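Vastar Dolls, checklist before shipping of the Nondia doll line
Drummond warehouse, checked 2018-09-30 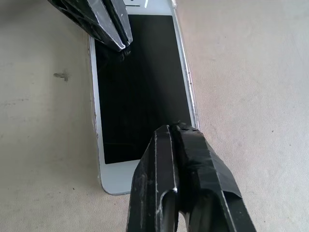

The list is for the fashion dolls with cloth headwear and the dolls with wheelchair. Please write a comment also when the point is passed, it helps the next person.

1. Head covering is sewn, no metal pins inside.
Passed. In the August lot we found one pin, so every scarf was opened and closed again by hand.

2. Small parts do not come off with a normal pull.
Failed for the earrings. 5 dolls lost an earring in the test. They are put aside in the red box and must not go back on the line.

3. Color of the fabric does not rub off on the face.
Passed for the beige and the blue scarf. The dark purple scarf left a light shadow on the cheek after 48 hours. I ask Vistska to send the purple cloth again, washed two times.

4. Wheels turn freely and no finger can be caught between wheel and seat.
Passed. The left wheel is a little stiff on some dolls, but I do not see a danger in it.

5. Skin tone is the same on head, arms and legs.
Passed with remark. On the darkest tone the arms look more gray under the lamp. It is not a safety question, but a child will see it, and the parents too.

6. Hair is fixed well under the scarf.
Passed. Some buyers asked if the doll has hair at all. She has, and it can be combed.

7. Box text: age mark, warning about small parts, address of the maker.
Not complete. The warning is missing on the Spanish side of the box. We have 1,413 boxes printed like this. A sticker is allowed if it stays on, please test 12 boxes first.

8. Names and short stories on the back of the box were read by a person who knows the culture.
Open. Two stories are still waiting for answer. Do not close the carton before this point is signed.

Result: the lot stays in Drummond until points 2, 3, 7 and 8 are repaired. Wheelchair dolls without earrings and without purple scarf can be checked again separately.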